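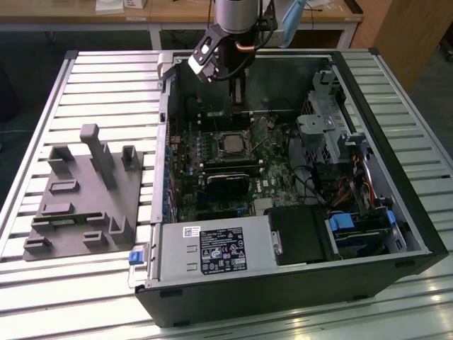
A robot will be swapping processors in every repair shop by next Christmas, according to one comment under my last post, and another reply said it would never happen because the pins are too fiddly. I've spent enough time with an arm and an old desktop to think they're both wrong, so I've written up how we set the job out at Zadness, with the bits that went badly left in.

Setting up a robot arm for a processor swap
Posted 15/02/2020

What you need
An arm with a parallel gripper, a desktop tower you don't mind losing, a processor you really don't mind losing, a flat table you can bolt things to, and a plate to hold parts. We printed our plate in grey plastic. You'll also want a box of spare boards, and I got mine from Plirine, a recycler that sells them by the crate (cheap, dusty, perfect).

Step 1. Lay the tower down
Turn the power off at the wall, pull the lead and take the side panel off. Lay the case on its side so the open face looks straight up. People always want to try it standing, the way it sits under a desk, and I did too! Don't. Gravity is the only helper you get for free, and with the board flat a part that slips at least lands somewhere near where you wanted it.

Now stop the case from moving. A person fitting a chip steadies the case with the other hand without thinking. A single arm can't, so if the tower creeps a few millimetres during the morning, every position you taught it is off by the same few millimetres.

Step 2. Tidy the cables
Tuck the power leads and drive cables as far from the socket as they'll go. You and I push a cable aside with a knuckle and forget we did it. The arm will happily drive straight into one.

Step 3. Teach the grip
Hold the processor by its edges, one finger each side, and close slowly. Set the force as low as you can get away with and then test it over a folded towel. In Trilino, the script tool I use, that's the "soft close" setting, and I leave it on for everything. Check which way round the chip is before you move an inch. There's a small triangle on one corner that has to match the mark on the socket, and the arm won't care unless you make it care.

Step 4. Come in from straight above
Lift the processor well clear of the case walls, move across, line it up level with the socket, and only then go down.

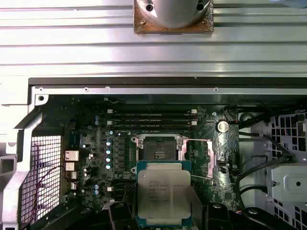 The going down is where I lost most of my evenings. With a socket that has its contacts in the bottom, you can't push and wiggle. The chip has to be lowered flat and let go, and if one side touches first you bend contacts you'll need a magnifying glass to see. I stop the arm just above the socket, check the angle through the wrist camera, and do the last bit at a crawl.

Step 5. Leave the lever for last
Get the pick and place working before you go near the retention lever. It's springy and it wants to be pushed down and tucked sideways in one go, a move my thumb does in a second. I still do it by hand on most runs.

Step 6. Write every try down
Good, bad and daft. My log stands at 1229 tries, and I'm aiming for 2000 before I change the fingers. The last batch was 114 tries on the same case with nothing altered between them, and that taught me far more than the weeks when I fiddled with a setting after every miss. 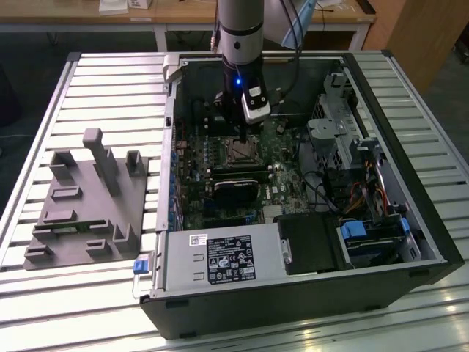

Gripper above the socket, tower on its side, parts plate to the left.

So can it do the job yet?
On a case it knows, bolted where it expects, with me standing by: quite often, yes. Give it a different make of tower and I'm back to teaching positions. The small workshop at Gál that lent me bench space gets all sorts through the door, and for them a person with a screwdriver is still quicker by miles. Where I can see it paying its way is a long row of matching machines that all need the same part changed, which is dull work and hard on the neck.

If you try this, start with a dead board and keep your hand near the stop button. I'll post the lever routine in March if I get it behaving, and the plate drawings will go up with it.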